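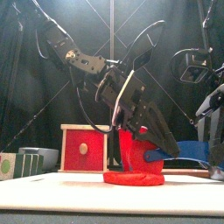 Black parallel gripper lowered onto the red textile item, left arm, soft-goods task.

Progress report to Rivora: gripper comparison, second period
7 October 2023

This report covers the second stretch of the comparison you are paying for. The short version is that we have more data than we had in the spring, and I am less sure than I was that it supports buying either gripper in quantity.

What was done

We ran the two candidates, the Nonley parallel gripper and the Pakmont gripper, through the same list of tabletop tasks. The list has 6 tasks: soft item, block, bowl, knob, strap, and handing an item from one arm to the other. In total we logged 1,093 attempts. Another 44 were thrown out when a cable snagged or a servo lost its zero position. I have kept those 44 in a separate sheet so that you can decide for yourselves whether throwing them out was fair. My own view is that a gripper that snags its cable has failed, and the next period will count it that way.

What we can say

On hard objects the two are close enough that I would not pick between them. The block and the bowl are easy, and both suppliers know it. Their demonstration videos are full of blocks and bowls.

The soft item is where they separate. Fabric folds under the finger, and the parallel gripper often closes on a pinch of cloth that is too small to lift the rest. The Pakmont does better here when the item is bunched up and no better when it lies flat. The operators started bunching the item at the start of each attempt without being told to, and we only caught this halfway through. The early and late numbers for this task should not be added together, and I have not added them.

The knob results are poor for both. The supplier of the Nonley unit says this is a matter of tuning. It may be. They said the same in the last period, and we spent four days on their settings for no change that I could find in the logs.

What we can't say

Wear. The Nonley paperwork claims 3,000 cycles before the finger pads need changing. We are nowhere near that on any single pair, and I don't want the claim repeated in your summary as if we had checked it.

Speed. Both grippers were driven by people through the same controller, so the times mostly tell you how well the operator slept. I would leave the timing chart out of any slides.

Cameras. The proposal promised a comparison of two camera positions. We have footage from both, but the lighting was changed between the two sets and the backdrop picked up glare in the later one. That work needs to be done again before it means anything.

Spending

Parts and repairs are over plan, nearly all of it servos. Operator hours are under plan. I would like to move the unspent hours to parts and need your approval in writing by the end of October.

Next period

Repeat the soft item task with a fixed starting shape, laid out from a template. Repeat the camera work with the lights taped in place. Re-route the arm cables before either of those starts. Drop the knob unless a supplier sends new fingers to try.

I have not started on the purchase recommendation and would ask that the December date for it be moved back.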